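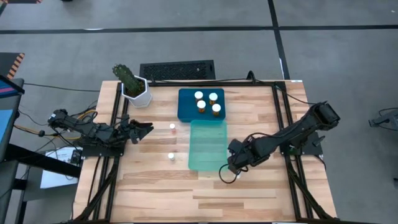 Signe reckons the giveaway post went out too early, and that the Skomby lot would have got twice the comments if we'd held it till teatime. Maybe. May notebook, 10.40am.

Condik tote bag promo, second go. Story poll did ok, main post flat. Over 24 entries by lunch last time, only 10 so far. Caption too long? Kristof cut it to 2 lines, reposted to stories only.

Voucher code wrong on the Ziltdale version!! Fixed it. Aiguo to check teh landing page on his phone, the button sits under the cookie banner.

Tomorrow: same picture, new headline, 20 quid budget, no boost before 4pm. Ask Ximena for the newsletter list split. Still no sign-off on prize wording from Nicanor, chase him agian.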